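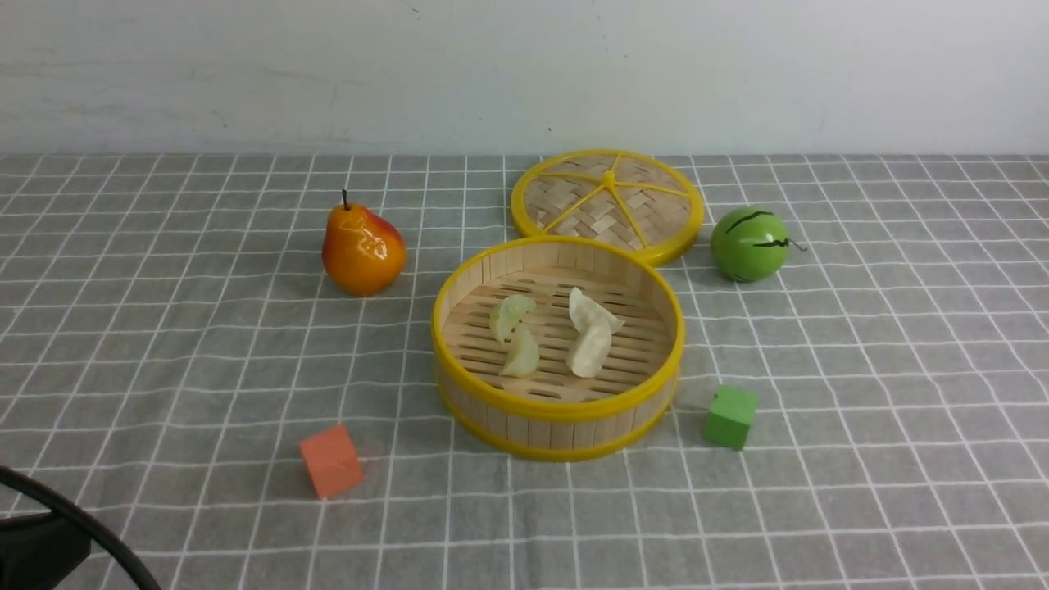
Haner Two-Finger Gripper with Vik Wrist Camera
Sold by Dareck as a tabletop kit
Our rating: 3 out of 5
Reviewed September 2021

Dareck sells this as a "kitchen-ready" pick-and-place kit. Read the box contents before you get excited. You get the Haner gripper, the Vik wrist camera, a mounting plate, one cable set and a year of the Paswood recording software. You do not get an arm. The page where you place the order mentions that once, near the bottom.

What we tried
The demo task in the manual is moving play food in and out of a steamer basket, so we ran that, with some blocks and fruit left on the table as clutter. We did 69 attempts with the settings as shipped. The gripper finished 26 of them without a person stepping in. Dareck's brochure calls the task "solved." We would like to know by whom.

Most of the misses were at the basket wall. The fingers are fine with a plain cube in the open, but bring them down next to a raised rim and there isn't much room to spread them. Dumplings with a pleated top were easier to pick than smooth ones. Slowing the approach helped, and so did turning the wrist so the fingers close along the rim.

The camera
The Vik mounts close to the fingers, and that part we like. You see what the gripper is about to touch. The trouble is motion. At the default speed the picture smears, and the software saves those shots along with the good ones — there is a filter for it, switched off, three menus down.
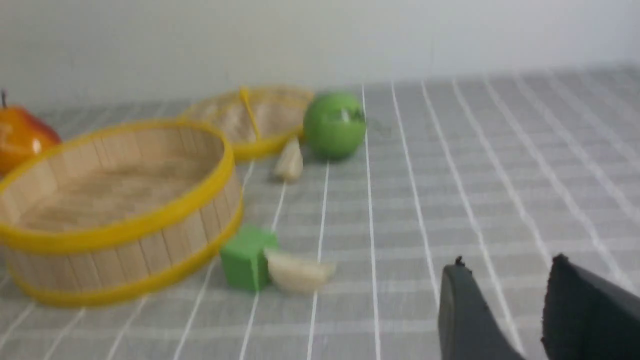
Wrist view with the gripper open, default settings. Note the blur on the large basket and the green apple.

Setup
Dareck says one afternoon. Ours took two, mostly spent on calibration. The printed guide skips a step that the online one includes, so use the online one.

Warranty and returns
Returns are accepted for 14 days from delivery, unopened software only. Finger pads are treated as wear parts and are not covered.

Worth buying?
If you already own an arm and want a close camera view, maybe. If you want the task in the brochure to work out of the box, wait for the firmware update promised for October and see whether it shows up.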